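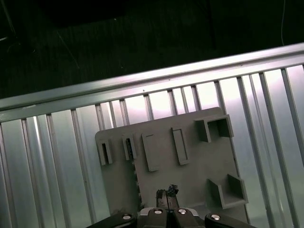

**Cell upkeep meeting, Vestden, 18th September**

Present: Cormac Gallagher (chair), Ines, Tobias, Marek from Ó Riain (by phone)

**1. Last time's actions**
- Spare fingertips ordered from Tenduven. Not here yet. Marek chasing.
- Cable check on the arm - done, nothing found.

**2. Gripper**
- Counter at 3,605 cycles since last service. Tobias wants fingertips looked at every 80 hours, Ines says that's too often for the load. Left at 80 until new tips are in, then look again.
- Tips have to meet along the whole seam when closed. If they don't, stop and re-seat, don't just crank the force up.
- Screws on the finger assembly and both linkage arms: check by hand, mark with paint pen. Marker is in the Vultora drawer, please put it BACK.

**3. Test plate**
- Gray plate with the two slotted clips, two tabs and two open boxes stays as the check piece.
- Left edge is rough and jagged below the clips. Cormac - don't use that edge as a referance. Teach from the tabs.
- Plate can sit a bit rotated on the slatted panel. Ines to make 3 stops so it goes down the same way each time. Long disucssion about bolting it, no.

**4. Wrist camera**
- Shiny screw heads and panel ribs both bright in the view. Tobias to try lower exposure, save old settings first.

**5. Actions**
- Marek: delivery date for tips
- Ines: stops
- Tobias: exposure, plus 5 dry runs after
- Cormac: update service sheet

Next meeting when the tips arrive.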